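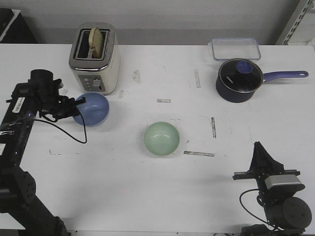
Photo: Zlata Polishchuk

Automotive Supply and Finance, Unit 6
Supplier dependence in the electric vehicle sector
Handout prepared by Stefaniia Sirko, revised 7 Aug 2018

1. Scope

Unit 5 dealt with cell chemistry and plant cost. Unit 6 takes the commercial side: how a parts maker is paid, who carries the tooling cost, and what happens to both parties when a vehicle program slips. Battery packs are used throughout, but the same reasoning applies to motors and power electronics.

2. Terms

Customer concentration: the share of a supplier's sales that comes from its largest buyer.

Tooling recovery: the method by which the cost of dies, molds and test rigs is paid back. Either the buyer pays up front, or the cost is spread over the unit price for an agreed volume.

Take-or-pay: a clause that obliges the buyer to pay for a minimum quantity whether or not it takes delivery.

Nomination letter: a statement that a supplier has been chosen for a program. It usually carries no volume commitment. Students often treat it as an order, and lose marks for it.

3. Worked case: Vevolix and Plirel

Vevolix builds packs at Grerkthorpe. Its main buyer, Plirel, plans a small electric van and forecasts 1,000 packs in the first year. Payment terms are 90 days from delivery. Tooling is recovered through the unit price.

Plirel then moves its launch from July to the following spring. Three effects follow.

(a) Vevolix has already paid for tooling and has no deliveries against which to recover it.
(b) Cells bought for the program stay in stock and age. Some will need retesting before use.
(c) The first cash receipt moves by the length of the delay. The payment period still runs from delivery, so the terms give no relief.

A second buyer, Savchuk, offers a bus contract. It helps with fixed plant cost – but the bus pack uses a different housing, so only the cell line is shared. Do not count the van tooling as recovered.

4. Reading

Course reader, chapter 13 (Mykhailiuk on supply contracts). Bondarchuk's note on stock valuation is optional.

5. Problems

1. Redraw the Vevolix cash flow with tooling paid by Plirel at nomination.
2. Draft a take-or-pay clause for the van program. State the minimum volume and the date from which it applies.
3. List the costs that Savchuk's contract would share with the van program, and those it would not.

Hand in written work to Taras Semeniuk before the next lab session. Spreadsheets are accepted if formulas are left visible.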